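Button collecting in Clollcombe

Button collecting in Clollcombe is a pastime of long standing in the small market town of that name, and it has spread over the years to the neighbouring villages of Uvville and Bristthorpe. It covers the gathering, sorting, swapping and showing of clothing buttons of every sort, from plain shirt buttons to the large painted ones once sewn on to winter coats. Those who take part are known locally as "tinners", after the biscuit tins in which most family collections begin, and a good many of them will cheerfully tell you that they never meant to start at all.

Origins

The town had a button works on Dewan Lane, and for several generations most households had at least one person employed there. Workers were allowed to take home the seconds, meaning buttons with an off-centre hole or a patchy colour, and these found their way into kitchen drawers, sewing boxes and children's games. When the works closed, the stock that was left was sold off by the scoop at the market, and it is from those scoops that many of the older collections come. Dewan buttons can usually be told by the shallow ring pressed into the back, although the earliest ones lack it, and there is still a good deal of friendly argument over which plain-backed buttons deserve the name.

The first published guide was written by Rehema Nzioka, a dressmaker who had grown up two streets from the works. Her booklet, Buttons of the Dewan Works, lists 236 patterns and gives each a short description, often with a note on the kind of garment it was meant for. It remains the book that everyone reaches for first, and well-thumbed copies change hands for rather more than they cost when new.

Materials and types

Collectors generally sort by material before anything else. Shell, horn, bone, glass, wood, metal and the many kinds of plastic each have their followers, and each needs slightly different treatment. Shell feels cool against the cheek and is heavier than it looks, while early plastics are warm to the touch and may give off a faint smell when rubbed with the thumb. Within a material, buttons are divided into sew-throughs, which have two or four holes, and shanks, which have a loop at the back.

Beyond that, people please themselves. Some keep only one colour, some only uniform buttons, and there is a small and devoted group in Bristthorpe who care for nothing but toggles.

The button string

The best-loved custom is the button string, a length of stout thread on which a child collects 100 different buttons, all of them given and none bought. A finished string is traditionally shown at the April fair in Uvville, where the owner is asked to tell the story of any button a visitor cares to point at. Salim Biwott, who revived the custom at the village school after it had all but died out, insisted that a button without a story should be taken off again, and the rule is still kept, though kindly.

Care and storage

Metal buttons are best kept apart from the rest, and old plastics do better with some air than shut up in a closed tin, however handsome the tin may be. Shallow open trays are widely used for sorting, with shanks kept away from sew-throughs so that the loops do not scratch them. A soft dry brush is enough for most cleaning, and water should never be used on wood, horn or anything with paper or foil behind it.
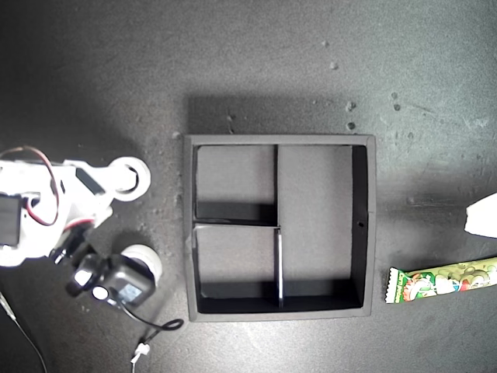
Buttons still sewn to their original card are normally left as they are, as the card often carries the pattern number and sometimes a pencilled price. Loose threads in the holes are a matter of taste. The older tinners tend to leave them in, feeling that a bit of somebody's coat is part of the button, and newer collectors snip them out so that the buttons will lie flat.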